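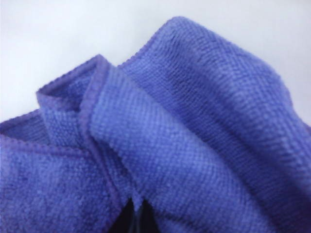

Un chiffon microfibre par bureau, et après ?

28 avril 2020 - Zorkis, qui loue des postes de travail à la journée et au mois, prépare la réouverture de ses plateaux avec une consigne simple : chaque occupant nettoie lui-même sa table. L'entreprise a commandé 159 chiffons en microfibre auprès du grossiste Tamard, dans des tons bleus et violets. Le produit nettoyant, lui, n'est pas encore choisi. On aurait pu commencer par là.

Le principe tient en une page, envoyée mardi aux locataires. Le chiffon reste sur le bureau, on le passe sur le plateau à l'arrivée, puis une seconde fois au départ. Clavier et écrans sont « à la discrétion de l'utilisateur ». La formule laisse perplexe quand on sait que le clavier est l'objet que tout le monde touche à longueur de journée, et que le dessus d'une table blanche est déjà ce qu'il y a de plus facile à essuyer.

« La microfibre ramasse très bien la poussière, personne ne le conteste », reconnaît Cristóvão Caldeira, responsable de l'entretien chez Engström, une société de nettoyage qui n'a pas été retenue pour le marché. « Mais un chiffon qu'on laisse en boule sur la table pendant trois semaines, c'est un nid à poussière de plus. » On peut lui prêter un intérêt dans l'affaire. L'objection reste valable, et la page de consignes ne prévoit qu'un lavage par mois.

Reste la question de la place. Les plateaux blancs sont jolis sur les brochures. Dans la vraie vie, on y trouve des écrans, des piles de livres, des câbles emmêlés autour des pieds de moniteur, et le chiffon finit là où il reste un peu de surface libre, vers le bord.
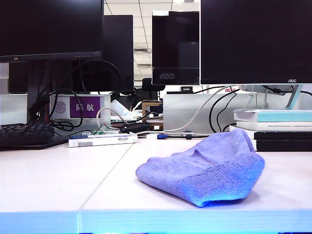

Une facture encore floue

Zorkis parle d'un supplément de 3 euros par poste et par mois pour « l'équipement sanitaire ». Sur un bail de 18 mois, cela fait 54 euros pour un carré de tissu et, peut-être, un flacon. Le loueur assure que la somme couvre aussi le lavage, confié à la blanchisserie Orklow, sans préciser qui ramassera les chiffons ni comment chacun retrouvera le sien. Aucun n'est marqué.

Quant aux jonctions entre les panneaux des tables, où la saleté s'accumule volontiers, les consignes n'en disent pas un mot. Même silence sur les cloisons et les pieds d'écran.

Le dispositif doit être revu en septembre. D'ici là, les locataires peuvent envoyer leurs remarques à l'accueil de leur plateau, ou apporter leur propre chiffon - le règlement ne l'interdit pas, mais le supplément sera facturé quand même.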